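Let the Robotics Club Be Slow

I have been helping with the after-school robotics club at Drosberg for a good while now, and every spring the same question comes up at the planning meeting: shouldn't the kids be getting ready for the Marier competition? It's a fair question, and the people who ask it mean well (I used to ask it myself!). But I've come around to thinking that our 19 students are better off with their two arms, a tabletop and a bunch of keys.

The project this year is called Wuleteo, a name the students picked and will not explain to me. The goal sounds like nothing. Pick up something small with one arm, and pass it to the other. A four-year-old does it without looking. Our students have been at it since December, and they're still arguing, happily and loudly, over how tightly a gripper ought to close.

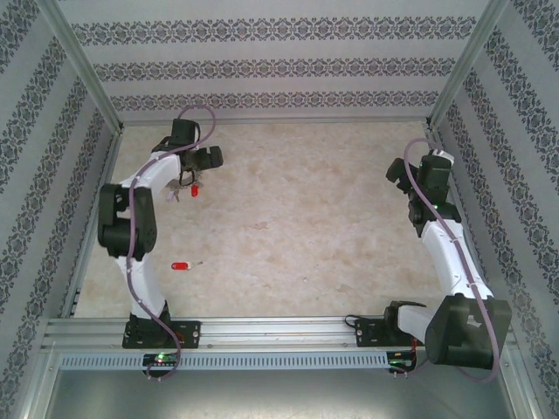
A red object and a small key ring in the left gripper, the right one still empty, and a red tag on the floor between the arms.

At a competition you get a few minutes on the mat and then a score, and I've watched bright, careful kids decide from that score that they weren't any good at this. Keys don't hand out scores. They swing and slide around, and you have to sit there and think about why. One of our quietest students filled 31 pages of a notebook on that subject, and I'd put those pages up against any trophy in the Villalobos case.

So by all means, let's send a team to Marier the year the students ask to go. Until then I'd like us to leave the afternoons alone, and maybe find the money for a second worktable.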